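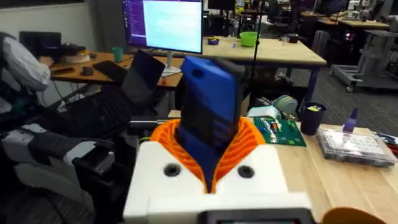
Collection of hand-guided and remote-controlled demonstrations for the Ultis task set continued through April at the Plitville site. The total now stands at 900 episodes, of which 205 were rejected at review, mostly for operator pauses or a missed start position. The wrist view remains the main input for training. It takes in the finger and its orange ribbed collar, but also a good deal of the room, including a large monitor, a workbench with a green circuit board and a person at a desk. Background variation of this kind is kept in the set. Episodes are trimmed at both ends before labeling.

Two-arm remote control was added under the Pasichnyk work package. Operators needed over 46 practice runs before their timing was steady enough to record. Handover tasks account for 300 of the accepted episodes. Lag between the leader and follower arms is logged per episode and will be reported separately.

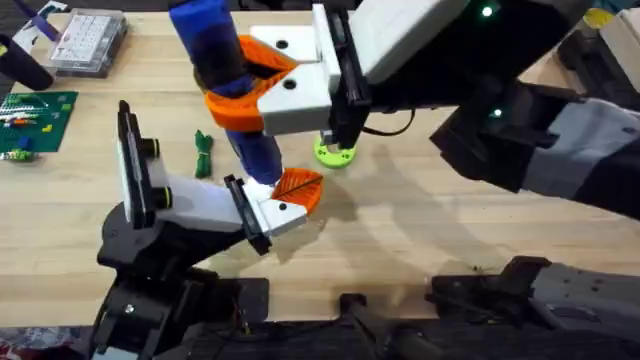
Will hand guiding be dropped now that remote control works? Hand guiding stays for single-arm tasks, where setup is shorter and new operators learn it faster.

Next period: retrain on the accepted set, repeat the Flunside baseline, and revise the operator sheet. No change to budget is requested.

Print this page | E-mail this report
Shares: 4 | Comments: 2

Is the reject rate split by operator anywhere? Would help us plan training time.

Please add the lag figures before the next review.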